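**Are the Collitz districts actual towns or what?**

**mapmuncher**
OK so I moved to Collitz in July and I still can't work out how this place is put together. My mail says Flemar. My water bill says Collitz. The lady at the library told me I live in Pravari, and when I said no, Flemar, she gave me a look. Are these separate towns? Neighborhoods? Do I vote for a Flemar mayor??

**oldferry**
No Flemar mayor, hasn't been one since the merger. Flemar, Pravari and Fu are districts of the one city. They used to be their own towns, with their own police and everything, and the town lines became the district lines. Your post office doesn't care about any of that, so you can have a Flemar mailing address and live in Pravari. My sister-in-law has that exact setup and it drives her nuts at tax time.

**tansy_k**
Small correction, Fu was never a town! It was county land with a grain dock and 200 people on it. They only made it a district so the east side of the river would belong to something. I grew up there and my grandmother would haunt me if I let that go.

**oldferry**
I've seen a Fu town seal with my own eyes, it's over the door of the old hall.

**tansy_k**
That's the dock company's seal. Go look again, it has a barge on it.

**brickbybrick**
While you two fight over the barge, I'll add that the lines moved at least once. Everything north of the rail cut went from Flemar to Pravari, 897 houses, mine included. I have the old district map in a tube someplace and will dig it out this weekend. The Pravari tech school is where the Flemar high school used to be before the line shifted.
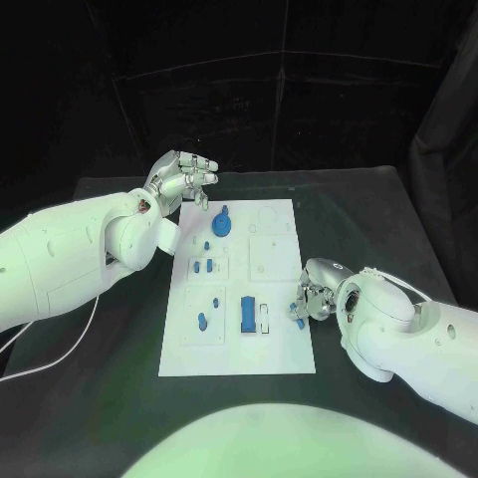
*Pravari tech school, open day. White robot arms and the board on the table.*

So if you're north of the tracks, mapmuncher, the library lady is right.

**mapmuncher**
I am north of the tracks, by 2 blocks. Ugh. I owe her an apology. Does it change anything for me though, like trash pickup or schools?

**oldferry**
Trash is citywide. Schools go by district, and so does your seat on the city council. Parking permits too, and a Flemar sticker won't help you in Pravari, ask me how I know.

**gullwing**
I'd go further and say the districts should be scrapped. We pay for separate district offices and the one in Fu is open two mornings a week. Just be one city already.

**tansy_k**
Hard no. That office is the only place on our side of the river where you can get a permit without taking the bus over the bridge. Easy to call it a waste when you live next to city hall.

**gullwing**
I live in Flemar, thanks, and I take the same bus. Put a clerk in the Fu library and you're done.

**brickbybrick**
There was a petition for that. It needed 500 signatures and I don't think it got close. Anyway, mapmuncher, the sign-up for the district line walk closes 16th November if you want to see where it all runs. Wear boots, the rail cut part is a swamp.

**mapmuncher**
Signed up! And I'm checking that seal when we go past the hall.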